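Household and shop-floor chore robots

Chore robots are machines meant to take over the small manual jobs that fill a day at home or at work: clearing a table, folding towels, loading a dishwasher, putting parts in bins, carrying a crate from one bench to the next. The term usually leaves out single-purpose appliances such as washing machines and robot vacuums, which do one job in one way. A chore robot is expected to switch between jobs and to cope with objects it has not handled before. Whether any machine can do this yet is the question most often asked about the field, and the short answer is "some of it, slowly, and in places that have been set up with care." The longer answer is a good deal more exciting.

Background

Factory arms have been welding, painting and stacking for decades. They do it superbly, but they work from fixed positions. A part arrives in the same spot every time, and the arm goes to that spot. Kitchens and repair shops offer no such help. A mug may stand upright, lie on its side or sit inside another mug. A towel has no fixed shape at all.

Early attempts at home robots tried to solve this with rules written by hand. Engineers described the mug, the handle and the path of the arm, and the robot followed the script until something was out of place. Demonstrations from this period could be charming, but they were also brittle – a change of tablecloth was enough to stop some of them.

The newer approach is to let the machine learn from examples. A person guides the arms through a job many times, the motions and camera views are recorded, and a model is trained to produce similar motions on its own. The results have surprised even people who have worked in robotics for years. Arms trained this way can recover from a slip, try a second grasp, or nudge an object into a better position before picking it up, none of which anyone had to write down as a rule.

What machines can do now

Sorting and moving rigid objects is the strongest area. Blocks, bottles, boxes and trays keep their shape, and a simple two-finger gripper can hold most of them. On shop floors, this covers a fair share of dull work, such as feeding parts to a press or returning empty containers to a shelf.

Folding cloth has improved faster than almost anything else. Two-armed systems can flatten and fold a small towel, and shirts are within reach. Speed is the weak point. In trials run by Zolance, a small workshop that tests arms for laundry services, folding a batch of 16 hand towels took the machine 26 minutes. A practiced worker would be done long before that, though the machine can be left to get on with it.

Wiping and sweeping are also possible on flat surfaces. The motion is easy to copy. Knowing when the surface is clean is harder, and many systems simply wipe for a set time.

What remains difficult

Cooking is still mostly out of reach beyond single steps like stirring or pouring. It combines heat, liquids, soft food and timing, and a mistake early on spoils everything after it.

Tight spaces are another problem. Reaching into the back of a cupboard or under a sink calls for slim arms and a good sense of touch, and most arms have little of either. Clear plastic, glass and polished metal confuse cameras. Anything tangled, such as a drawer full of charging cords, can defeat the best systems available.

Reliability is the largest gap between a demonstration and a useful product. The Oken test, an informal measure used by several hobby and workshop groups, asks a robot to repeat one chore 200 times with no human help. Passing it is rare, even for chores that look easy. A robot that drops one plate in 60 makes for a good video and a poor dishwasher.

Two-armed work

Many chores need two hands. One holds the jar while the other turns the lid, or both lift a tray so that it stays level. For this reason, a great deal of current work uses paired arms, and the pairing brings its own puzzles. The arms must share a space without colliding. They must also divide the job, and the best division often changes partway through.

Crates and trays are favorite objects for practice of this kind. They are light, cheap and found in every shop, and they can be held from any side.

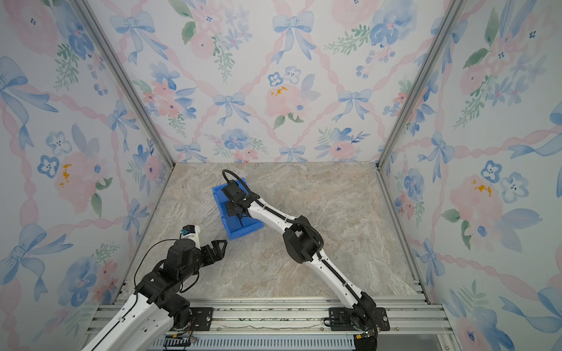 Şengül Çınar

A blue plastic crate lying at an angle makes a good case. The right arm has its gripper lowered into the near corner, as if to take hold of the rim, while the left waits with its fingers open. A person would square up the crate almost without thinking. For a pair of arms, there are several sensible ways to begin: pull from the corner, push from the side, or bring both grippers to the rim and turn it between them. Each leaves the arms in a different position for the next step, and learned systems have become quite good at choosing among them.

Surroundings matter as well. A model trained against one plain background may stumble when it meets a busy pattern like flowered wallpaper or veined stone. Training in varied settings helps, and homes are nothing if not varied.

Use in shops and homes

Shops are ahead of homes. The Saraç bindery uses a pair of arms to move trays of cut leather between benches, with a worker nearby to handle the odd jam. Dondedar, a parts supplier, keeps its arms on sorting and leaves packing to people. In both places the machines took over one narrow job first and were given others later.

Homes are harder to justify on cost. A household chore may take only a few minutes a day, and an arm that can do it still needs room, power and someone to reset it. Shared laundries and care kitchens are likely to come earlier, as the same chore repeats there for hours.

Outlook

Progress is quick, and it is a wonderful time to follow the field. Folding, sorting and carrying should become ordinary within shops before long. General help at home will take longer, with reliability and price as the main hurdles.

See also: Industrial robot; Gripper; Home automation; Laundry folding machine

Last revised 20 August 2025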